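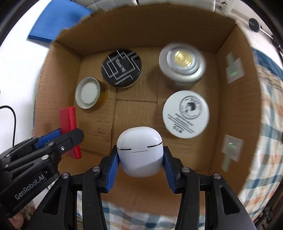

Posted in: Planetary Science > Spectra and Mapping
July 7, 2021, by Adom Odoi

Clay or just dust in the Makolmont strip?

I've been working through the Makolmont strip and keep getting a weak absorption near 2.3 microns along the north wall. It covers 18 pixels in one patch and a few strays. I'd call it an iron/magnesium clay. Has anyone else processed this one?

hernen_k
Which atmospheric correction did you use? The older volcano scan method leaves junk in that range.

Adom Odoi
The older one. I averaged 10 pixels and divided by a bland area in the same columns.

darko30
Then I wouldn't call it clay yet. Carbonate also has a band at 2.3, and you'd want to see the one at 2.5 before ruling it out. Your plot stops short of that.

brumico
Disagree with darko30. If there's a 1.9 band as well, it's hydrated, and clay is the simple answer. Adom, is there a 1.9?

Adom Odoi
Yes, shallow. The long end past 2.5 is too noisy to show.

darko30
A 1.9 band doesn't rule out a mixture. Noisy isn't the same as absent.

hernen_k
Try a different denominator. I had a "clay" unit in October that disappeared when I moved the bland area 30 rows down.

Adom Odoi
Moved it. The 2.3 is still there but half as deep. I'll rerun with the newer correction and post both plots.

We use cookies to keep you logged in. Accept | Settings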